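設備と道具の手帖　道具レビュー

手持ちグリッパ Plevuletti 左右セット　据え付けてから手入れに慣れるまで

ロボットに何かを覚えさせたい人間は、遅かれ早かれ自分の手でグリッパを握ることになる。腕のほうは高いし重いし、人が近くにいると機嫌を悪くする。そこでグリッパだけを手に持ち、ロボットになったつもりで物をつまみ、その動きを記録する。大の大人が両手に樹脂の塊をはめて黙々と箱のレバーを引くわけで、家族には見せにくい仕事である。

今回取り上げる Plevuletti の左右セットは、その樹脂の塊にあたる。4月に届いてから毎日のように使い、据え付けもやり直し、指も外しては付け、ネジも1本なくした。データの良し悪しを語る記事はよそにいくらでもあるので、本稿では机の上に置いて使える状態にするまでと、使える状態に保つまでのことだけを書く。

箱を開ける

梱包は立派だった。本体が左右ひとつずつ、指が2組、ケーブルの束、手の甲に回すストラップ、六角レンチ、それから説明書。説明書は紙が1枚で、表が組立図、裏も組立図である。表と裏の違いは左右の違いだと気づくまでに、私はコーヒーを1杯飲み終えた。右用の図を見ながら左を組むと、最後のネジだけがどうしても入らない。最後のネジまでは入るところに、この設計の性格がよく出ている。

レンチは付属品を使わないほうがいい。先が丸まっているのか穴のほうが浅いのか、力をかけると気の抜けた手応えとともに滑る。Czarnecka の工具セットに入っていた同じ呼び径のものに替えたら、何事もなく締まった。工具セットは別売りで、当然ながら説明書にその名前は出てこない。

指を取り付ける

指は濃い色の角ばったブロックで、角は軽く落としてある。上の面に小さなネジ穴が先寄りと根元寄りに並んでいて、付ける順番には流儀がある。説明書の矢印は先寄りから締めろと言っている。このとおりにやると、根元を締めたときに指がわずかに回る。わずかと言っても、閉じれば左右の先が食い違うのが目で見て分かる程度で、これを見なかったことにして先へ進むと、後日かならず見たことになる。

私のやり方はこうだ。両方のネジを指先の力だけで回しておき、左右の指を閉じて面をぴったり合わせ、その状態で根元を締め、次に先を締める。最後に開いてみて、また閉じる。合っていれば終わり、合っていなければ全部ゆるめて最初から。初回は昼休みがまるごと消えた。今は湯が沸くまでに済む。 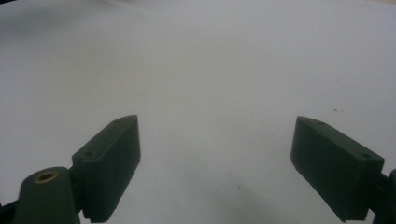

第13号　道具レビュー

開いたときの角度も見ておきたい。左右の指は大きく開いた状態で先のほうが内側に寄り、浅い「ハ」の字になる。これが左右で揃っていないとき、疑うべきは指より先に付け根の金具である。私は指を疑って指を4回外した。金具のほうは1回触っただけで直った。疑う順番を間違えるとこういう計算になる。

付け根の脇に、丸い柱のような出っ張りがある。頭に真鍮のインサートが埋めてあって、全体が黒っぽいこの道具のなかで唯一、金色に光る。初めて見た人はたいていここを褒める。ネジ山はきれいに切られていて、斜めにねじ込まないかぎり長持ちしそうだが、樹脂に埋めたインサートというものは、斜めにねじ込む人間のところへ優先的に配られる。手で3山ほど回して、引っかかりがないのを確かめてからレンチを持つこと。引っかかったら戻す。戻すのは恥ではないが、回りきってから戻らなくなるのは恥である。

下に敷く板

作業面には白い板を1枚、木の机の上に置いた。Girnell から取り寄せたもので、艶がなく、照明がぎらつかない。送料が3,000円かかった。板そのものの値段を書くと送料が気の毒になるので伏せておく。

白い板のいいところは何でもよく見えることで、困るところも同じである。削れかすも、髪の毛も、昼に食べたものの名残も、全部出る。グリッパを低く構えると指のあいだに薄い影ができ、その影のなかに小さな点がひとつあるだけで、画面を見ている側は「これは何か」と気にしはじめる。こちらは毎朝、乾いた布で拭いている。それでも昼には何かしら載っている。どこから来るのかは考えないことにした。

拭くときに注意したいのは、板を動かさないことだ。机と板の縁に鉛筆で合わせ印を付けておくと、ずれたかどうかがすぐ分かる。私は最初、養生テープで印を付けていた。テープは色が派手で便利だったが、数日で端が丸まって、そこに埃が集まり、掃除の対象がひとつ増えただけだった。

位置合わせ

付属のソフト Soditz を立ち上げると、最初に開閉の基準を取れと言われる。全開、全閉、全開、全閉。画面の指示に合わせて動かすだけの作業で、指示が出るのが人間の動きより半拍遅い。せっかちな人は先に閉じてしまい、ソフトはそれを全開として記録する。以後、閉じれば開いたことになり、開けば閉じたことになる世界が始まる。私はその世界に午前中いっぱい住んだ。

基準を取るときは、手を机に置いて待つのがいい。板の上にグリッパの腹を軽く載せ、画面の文字が変わってから、声に出して「開く」と言って開く。声に出すのがばからしいと思う人ほど効果がある。
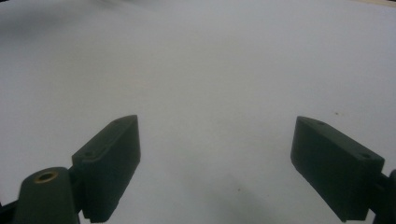 基準が取れたら、左右それぞれで開閉を何度か繰り返し、画面の数字が同じところへ戻ってくるかを見る。戻りが悪いときの原因は、私のところではほぼ決まっていて、指のネジの締めすぎだった。締めすぎると指の付け根が金具を押し、動きが渋くなる。渋くなると人は力を入れる。力を入れると手首が疲れ、手首が疲れると仕事が雑になり、雑になった仕事はソフトのせいにされる。Soditz には弁護すべき点があまりないが、この件に関しては無実である。

なお Soditz の設定画面には「詳細」というボタンがあり、押すと「さらに詳細」というボタンが現れる。その先には言語の設定しかない。

ケーブルをどうするか

この道具でいちばん手を焼くのはケーブルだ。左右どちらの手からも黒いケーブルが後ろへ伸びる。短ければ腕が引っ張られ、長ければ机の上のものを払い落とす。ちょうどいい長さというものは、椅子の高さを変えた瞬間に消える。

落ち着いた取り回しを書いておく。まず手首の上で小さく輪を作り、曲げ伸ばしの余裕をそこで吸収する。次に腕に沿わせて肘の手前まで持っていき、そこから机の手前側へ落とす。板の上を横切らせない。これだけのことに気づくのに一週間かかり、そのあいだに私は部品箱を2回ひっくり返した。

面ファスナーの帯は細いものを使う。太い帯は頼もしいが、袖の毛糸にくっつく。冬物のセーターで作業していた私は、毎回少しずつ袖を失っていた。薄手のシャツに着替えろと言われればそれまでだが、部屋が寒いのである。

床のほうは、もう諦めの境地に近い。机の向こうにはケーブルが垂れ、床を這い、束ねたものがその横で丸くなっている。抜いてはいけない線にだけ札を付け、残りは見て見ぬふりをしている。札は紙の荷札がいい。ラベルライターのテープは曲げると剥がれて、剥がれた札は必ず別の線の近くに落ちている。

手にはめる

ストラップは手の甲に回す。きつく締めると指先がしびれ、ゆるいと道具が手のなかで泳ぐ。届いたままの穴位置は、設計者の手に合わせてあるらしい。設計者は大きな手の持ち主である。私は内側に薄いスポンジを貼った。見た目は落ちるが、もともと見た目で選んだ人はいないだろう。

重さは片手なら気にならない。両手になると、左右の合計に加えて「両手がふさがっている」という重さがかかる。鼻がかゆい、電話が鳴る、画面に確認の窓が出る。どれも両手にはめてから起こる。確認の窓については、足で踏むスイッチをキーボード代わりにつないで解決した。鼻は未解決である。

利き手でないほうを先にはめ、利き手をあとにする。外すときは逆。こう書くと当たり前だが、初日の私は利き手からはめて、残った片方を机の縁に押しつけて装着しようとしていた。机の縁には今もその跡がある。

実地に使ってみる

慣らしに使っているのは、クリーム色の丸みのある箱だ。赤い丸ボタンがいくつかと、青緑のレバーのような取っ手が付いている。左手のグリッパでこの取っ手をつまむ。指の面が平らなので、まっすぐ当てればよく噛む。斜めに当てると角だけで挟むことになり、手応えが急に頼りなくなる。動かす前に手首を一度止めて、面が合っているかを確かめる癖をつけたい。

ボタンはもっと難しい。このグリッパはつまむための道具で、押すようにはできていない。指を閉じて先で突くのが無難だが、先が思ったより太いので、隣り合ったボタンを狙うと両方に世話を焼くことになる。閉じた先の片側の角だけを使う、というのが今のところの答えだ。 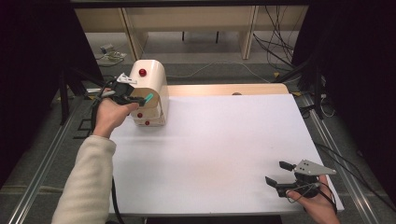
左手で箱のレバーをつかんだところ。右手のグリッパは開いて板の上に低く構えている。

右手が暇なときの置き場所も決めておくといい。宙に浮かせていると肩が凝るし、膝に下ろすと戻ってくるのに時間がかかる。私は開いたまま板の右手前に低く構え、動かさないようにしている。置いた位置が毎回違うと記録を見返すときに落ち着かない。右手が何か言いたそうに見えるのである。

記録は937本まで来た。ここまで来ると体のほうが先に覚えてしまい、家で冷蔵庫を開けるときも手首が一度止まるようになった。

手入れ

毎日やることは少ない。板を拭く。指の内側の面を乾いた布で拭く。ネジを指で触って、回るものがないか見る。回ったら締めるのだが、そのたびに左右の合わせを確認しなければならないので、回らないでほしいと念じながら触ることになる。

週に一度は指を外し、付け根の金具に溜まった粉を払う。柔らかい刷毛で十分で、エアダスターは勧めない。粉が奥へ引っ越すだけだ。外した指は左右を混ぜないこと。見た目は鏡写しで、付けようと思えばたいていのものは付いてしまう。裏に白い塗料で印を打っておいたら、その後は間違えていない。印を打つ前のことは訊かないでほしい。

ネジの緩み止めは、弱いものを根元側にだけ使った。先のほうにも塗ったときは、外すのに半日かかり、レンチが1本だめになった。なくしたネジは例の工具セットに入っていた予備で間に合った。長さがほんのわずか違うが、グリッパは気づいていない様子である。

ケーブルの差し込み口は、抜き差しをしないのが一番の手入れだ。差したまま置いておけるように、使わないときは左右とも棚の上に寝かせている。指を下にして立てておくと格好はいいが、誰かが机にぶつかった日に倒れる。

問い合わせてみた

指の食い違いについて、販売元の窓口に質問を送った。返事をくれたのはアルナル・ベック（Arnar Bech）という担当者で、翌朝には届いた。速い。内容は「説明書の矢印の順番は、次の版で直します」という一文と、根元から締める図だった。私が昼休みをつぶして到達した方法と同じで、うれしいような、昼休みを返してほしいような気持ちになった。

ついでに付属レンチのことも書いてみたところ、そちらには「ご意見ありがとうございます」と返ってきた。直らないのだと思う。

よかったところ
・指の作りがしっかりしていて、合わせが一度決まると長くもつ
・インサートのネジ山がきれい
・窓口の返事が速い
・左右の形が揃っているので、右手で覚えたことが左手でもだいたい通じる

困ったところ
・説明書の締め順
・付属レンチ
・Soditz の指示が半拍遅い
・ストラップの穴位置
・ケーブルの始末はすべて買った人の才覚に任されている

どんな人に向くか

ロボットの腕はまだないが、覚えさせる動きだけは先に集めておきたい、という部屋には向いている。組み立てに一日、基準取りとケーブルにもう数日を見込んでおけば、腹を立てずに済むはずだ。箱を開けたその日の午後に人を呼んで見せる予定があるなら、予定のほうを動かしたほうがいい。

買い足すなら順番は、まともなレンチ、細い面ファスナー、足踏みスイッチ。白い板は手持ちの机が艶消しならなくても始められるが、うちは机の木目が気になって結局敷いた。机が傷つかなくなったのはありがたい。縁の跡はもう付いていたけれど。

次号では、指を別の形に替えたときの合わせ直しを扱う予定で、予備の指はすでに注文してある。送料はまだ見ていない。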